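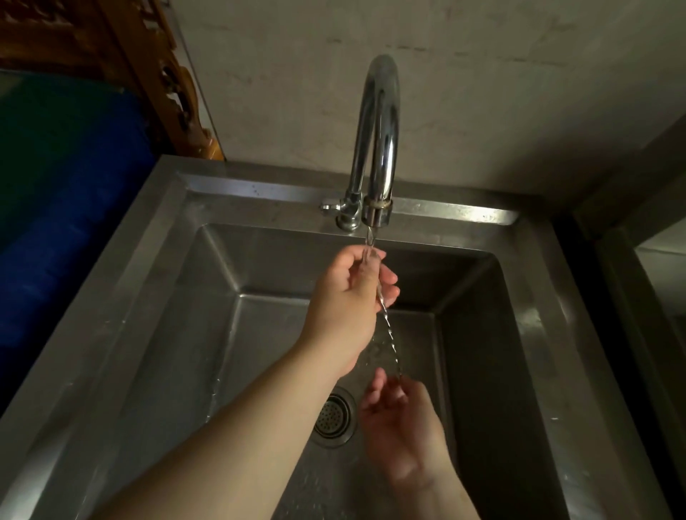
The Drunden wash-arm fault was a control failure in the Brirkex rinsing robot, a kitchen arm built to hold and turn dishes under a household tap. It was first recorded in December at a test kitchen in Prostside. The arm's vision software used the faucet outlet to find the water, and it assumed a smooth, straight stream all the way down. Under a gooseneck spout the water may leave as a thin, clear column, then twist like a rope after passing between a person's fingers and break into drops lower in the basin. The software read the broken part as a second, separate stream and moved the gripper toward it.

In the worst case the arm dropped 40 millimeters in one step and struck the sink floor. No injuries were reported, but the operating manual already barred users from rinsing their hands while the arm was powered.

The fault affected 1352 units. The Restrepo update limited downward speed to 200 millimeters per second and made the arm stop when two streams were detected. Units with the older wrist sensor could not take the update and were withdrawn.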